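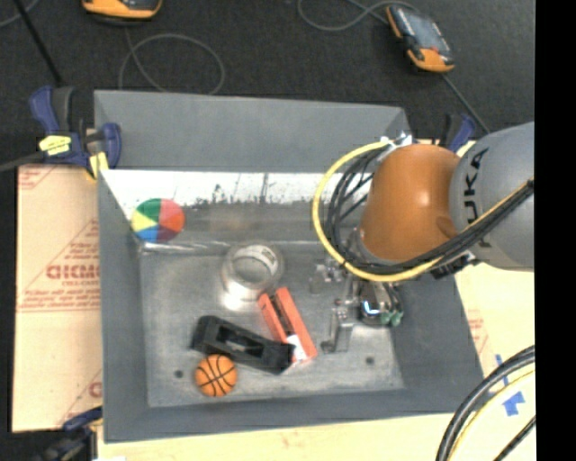
About Flemurier

Flemurier sorts other people's odds and ends. Balls, tubs, lids, the contents of the drawer you stopped opening in October - send them to us in one big jumble and we send them back in several smaller, more respectable ones.

We started in a unit behind the Tufa building with 50 grey bins and no shelving. The shelving came later, and so did the heating. Today we have 3,000 bins, most of them scuffed, and a firm rule that anything round goes in something with high sides. We learned that one on a sloping floor.

Our customers are mainly toy libraries, play centres and school stores. Wullidura, our returns service, takes mixed boxes of up to 200 items. Grekis is the labelling side, and has strong views on what counts as a ball.

We don't do clothes, jigsaws or anything that leaks. Please stop sending jigsaws.

Visits are by appointment. Bring a jumper.

Page last updated Jul 12, 2025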